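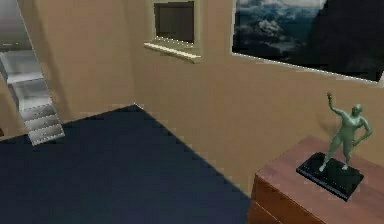 Lumturie Vidmar
Second-year student, International Relations
Project report, Borders and Neighborhood Policy module
Supervisor: Viktória Szűcs

1. What the project was about

My project looked at how church groups take part in talks about a shared border. I chose the Skollus Dialogue, a series of meetings between parishes, town councils and aid groups on both sides of a river crossing. The meetings began after the crossing was closed to foot traffic. They are still going on, although the crossing has since reopened with shorter hours.

I wanted to find out two things. First, who gets to speak at these meetings. Second, whether anything said there reaches the officials who decide how the border is run.

2. Sources

The Dialogue keeps minutes, and its secretary, Snežana Babić, let me read all of them. They come to 484 pages. Most are typed, but the minutes from the first winter are handwritten and I could not read every line. I marked those passages as unclear and did not use them.

I also did five interviews. Three were with people who attend the meetings and two were with staff at the district office in Gostel. Sem Van der Linden, who is in my seminar group, helped me test the questions beforehand. We dropped one about religious practice because people in the test took it as a question about how often they go to church.

For background I used a parish history that covers the area from 1849 onward. It is useful on the older cross-river festivals, but it stops well before the closure and says little about the other bank.

3. Who speaks

I coded every spoken contribution recorded in the minutes and ended up with 944 entries. Clergy open and close nearly every meeting, and they chair it too. In between, the longest contributions come from aid groups. Residents speak less often and mostly on practical matters – bus times, visits to relatives, access to the cemetery on the far side.

Migrants who use the crossing are discussed in most meetings but are recorded as speakers in very few. When I raised this with Tatiana Rusnák, who runs a shelter and has attended from the start, she said the meetings are held in the evening when the last bus has already left. She has asked twice for an afternoon meeting. The minutes show the request both times, with no decision after it.

4. Does it reach officials?

The district staff knew the Dialogue and spoke well of it. One said the statements are read and filed. The other remembered the letter on opening hours sent in January and said it was passed up to the regional level. I found a reply to that letter in the minutes. It thanks the group and repeats the existing hours.

The later change in hours is close to what the letter asked for, but I cannot show that one led to the other. A freight company had asked for the same change.

5. Problems with the work

Minutes are not transcripts. A short entry may stand for a long speech, so my counts say how often people spoke and not for how long. I also only interviewed people on one side of the river. I wrote to two parishes on the other bank and got one answer, which came after I had finished coding.

The coding sheet and interview questions are in the appendix. The interview notes are kept by the department and can be read on request.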